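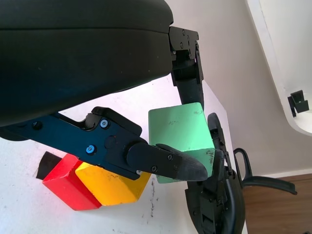

Filed under: Toys & Clutter, Small Things, Grumbling

I have been told for years that plain wooden blocks are the best toy there is. You will have been told it too. It's in every gift guide, usually next to a price that makes you scroll back up to check you read it right. So when a cousin passed us a big tub of painted ones, I decided to pay attention for once and see how much of it I believed.

Not a lot, as of now. But some.

First, the color thing. Ours are mostly pale, the kind of mint green that used to be on bathroom tile and is now on everything sold to parents. The theory, as I understand it from the Jelside catalog, is that soft colors are calming. I have watched a four-year-old throw a pale green cube at a radiator and I saw no calm. What I can say for mint is that it shows every mark. A red block can go years looking respectable. The pale ones pick up gray smudges on the faces and little dark scuffs, and after a while you stop seeing them until a visitor picks one up and turns it over, and then you see nothing else.

So of course I went looking for how to clean them, and this is where I got properly annoyed. There are 2,000 opinions on this and they all contradict each other. Vinegar. Never vinegar. Baking soda paste. Baking soda will take the paint off. One person swears by a product called Ninano, which is a spray, and which costs more than I would pay for a new set of blocks. I bought it anyway (I know). I did half the tub with that and the other half with a barely damp cloth and a drop of dish soap, and left them on a towel overnight.

I could not tell you which half was which. Neither could my husband, and he had been told there would be a difference.

The smudges mostly go. The scuffs don't, with either one. A scuff is a dent with dirt in it, or else it's paint off some other toy, and wiping isn't going to do much about that. Somebody suggested a pencil eraser, and I'll admit that one helped a little on the flat sides. It did nothing on the corners. Fine sandpaper would probably do it but then you have a bare patch and need matching paint, and now you are a person who keeps matching paint for toy blocks. I'm not ready.

My friend Salamatu Omoregie thinks I'm being ridiculous and that the marks are the whole point. She has a set that came down from her aunt, very worn, and she likes it that way. Fine, but worn natural wood looks old and loved, and worn mint paint looks like the waiting room at the dentist. She said that was snobbery. It might be.

Do they get played with? Yes, more than I expected, though rarely for building. They have been soup. They have been tickets. One spent most of May last year as a doorstop, at which it was hopeless, being a cube and too small. The tower phase lasted 20 minutes. I keep reading that blocks teach balance and planning and early math, and maybe they do, but nobody in this house has planned anything. What they do have going for them is that they feel nice. The edges are a bit rounded, they sit well in the hand, and I catch myself fiddling with one while I'm on the phone. I can't say that about anything with batteries.

As for storage, I tried the canvas bag, which just makes a lump, and then a flat tray, which got tipped. They're back in the tub they came in.

I looked up what a new set would run. Verschueren has one for 90 dollars, in "sage," and I closed the tab. The old green ones are going to stay, smudges and all, at least until I find out whether that eraser trick works any better with a white one. If you have tried it on painted wood, let me know in the comments. If you sell a spray, please don't.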